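A gaveta dos cabos, finalmente!

13 de dezembro de 2023

Quem lê este blog desde agosto sabe que eu prometi várias vezes arrumar os cabos. Pois bem, comecei! E estou tão contente que vim logo escrever, ainda com a mesa por arrumar.

A culpa é da Heiðrún Vídalín, que me mandou uma mensagem a perguntar se eu tinha um HDMI comprido para lhe emprestar. Tinha, claro que tinha. Demorei 10 minutos a tirá-lo do meio dos outros, e foi aí que decidi: tudo para cima da mesa, um rolo de cada vez, e caixas abertas atrás para ir separando.

Enrolar é a parte que mais me surpreendeu. Eu dava voltas à mão e ao cotovelo, como se fazia lá em casa com a extensão do jardim, e ficava tudo torcido. A Encarnación Bermúdez ensinou-me a fazer voltas largas, sem puxar, deixando o cabo cair para onde ele quer. Que diferença! Os azuis-claros, que eram os mais teimosos, ficam agora em rolos que dá gosto ver – e o rosado também se portou bem.

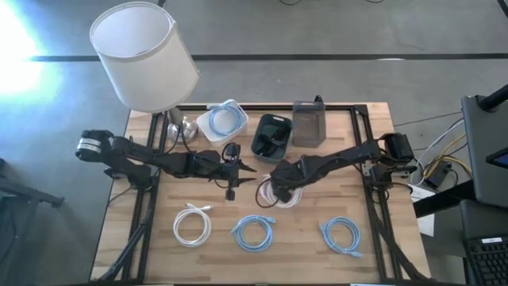

As caixas

Não comprei nada de novo. A branca recebe os azuis, a verde-escura fica com as coisas pretas e a cinzenta translúcida ainda está à espera de função. Estou a pensar nela para os carregadores, mas aceito ideias! O que gosto nas caixas sem tampa é que se vê logo o que lá está, e eu conheço-me: se tiver de abrir uma tampa, o cabo fica em cima da cadeira até ao verão.

Os HDMI merecem um parágrafo só deles. O branco entrançado é o meu preferido, tem uma manga tão bonita que quase dá pena escondê-lo atrás da televisão. Traz "8K UHD" escrito na ficha (a minha televisão não chega nem perto disso, mas pronto) e está preso com uma abraçadeira branca fininha. Para os restantes quero passar para tiras de velcro, que se abrem e fecham sem tesoura.
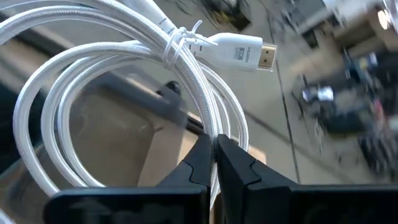 O que falta

Etiquetas! Quero pôr uma em cada ponta, com o comprimento e o aparelho a que pertence. Depois vêm os cabos da impressora, e esses assustam-me um bocadinho. Se alguém tiver um bom método para cabos curtos, daqueles que não chegam a dar uma volta inteira, escreva nos comentários, por favor. Heiðrún, o teu HDMI já está separado – passa cá quando quiseres.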